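Imprimir | Enviar por e-mail

Arquivo Sonoro de Hapeta – relatório de progresso à Fundação Nerka
Segundo período, até ao fim de agosto

O projeto trata das gravações de história oral feitas nas aldeias do vale de Hapeta, em cassete, antes de as escolas primárias fecharem. O financiamento cobre a transferência para formato digital, a transcrição e a consulta pública na biblioteca de Urkton.

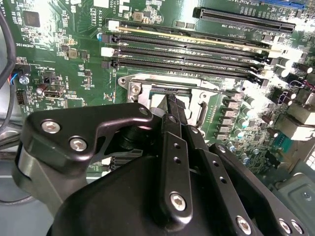 Texto: Firdevs Türkmen, coordenação do arquivo
Revisão: Calum Haldane

O inventário ficou fechado em 895 cassetes. Destas, 868 estão transferidas e com ficha completa. As restantes têm bolor ou fita partida e seguiram para limpeza em Urkton, onde Babak Nazari as abre e remonta em caixas novas. Não prevemos data para a devolução, porque cada fita exige um tratamento diferente.

As fichas seguem o modelo aprovado no primeiro relatório: entrevistado, aldeia, ano, assunto e condições de acesso. Acrescentámos um campo para a língua. Muitas entrevistas mudam de língua a meio, sobretudo quando se fala de gado e de águas, e os transcritores perdiam tempo a procurar essas passagens. O campo indica agora o minuto em que a mudança ocorre.

A transcrição está atrasada. Tínhamos previsto 80 entrevistas neste período e concluímos 50. Houve dois motivos. Wiremu Donnelly passou a meio tempo em junho, e as gravações de Hapeta de Cima têm muito ruído de fundo (moinho, crianças, rádio ligado). Foram deixadas para o fim e ouvidas por duas pessoas em separado. As dúvidas ficam marcadas entre parênteses retos, sem tentativa de adivinhar a palavra.

Autorizações

Contactámos as famílias de todos os entrevistados já transcritos. Sete pediram que a gravação não fosse ouvida fora da sala de leitura e uma delas pediu também a retirada do apelido. Os pedidos foram aceites. Nas fichas públicas aparece apenas a aldeia e o assunto. 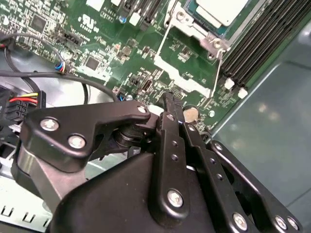 A conservação a longo prazo continua a ser a parte menos resolvida do orçamento. Temos duas cópias de cada ficheiro, uma em Hapeta e outra em Urkton, e verificamos as somas de controlo todos os meses. Falta a terceira cópia, fora do vale, que o plano aprovado exige. Na rubrica de equipamento pedimos uma alteração: retirar a verba de reparações e passá-la para substituição. Uma placa de servidor, verde e coberta de pequenos componentes e chips, não se repara com os meios que temos na biblioteca – troca-se. O valor total da rubrica mantém-se.

Sessões de escuta

Realizámos sessões em Urkton e em Hapeta. A de Hapeta, sobre a partilha da água de rega, foi a mais participada. Jarrah Treloar conduziu a conversa e anotou os nomes de lugares que não constam do mapa municipal. Alguns contradizem as fichas e serão corrigidos. A sessão sobre o fecho das escolas foi adiada a pedido da junta, que tinha a sala ocupada.

Despesas

A execução está dentro do previsto em pessoal e abaixo em deslocações. Pedimos autorização para usar o saldo de deslocações em horas de transcrição. O mapa de despesas segue em anexo, com os recibos por ordem de data.

Próximo período

– Transcrever as entrevistas em atraso de Hapeta de Cima.
– Assinar o acordo para a terceira cópia.
– Abrir a consulta na biblioteca, de manhã, com marcação.
– Marcar nova data para a sessão sobre as escolas.

Precisamos de resposta sobre as duas alterações de rubrica antes de renovar o contrato de transcrição.

Contacto: Arquivo Sonoro de Hapeta, Biblioteca de Urkton | © Arquivo Sonoro de Hapeta | Voltar ao topo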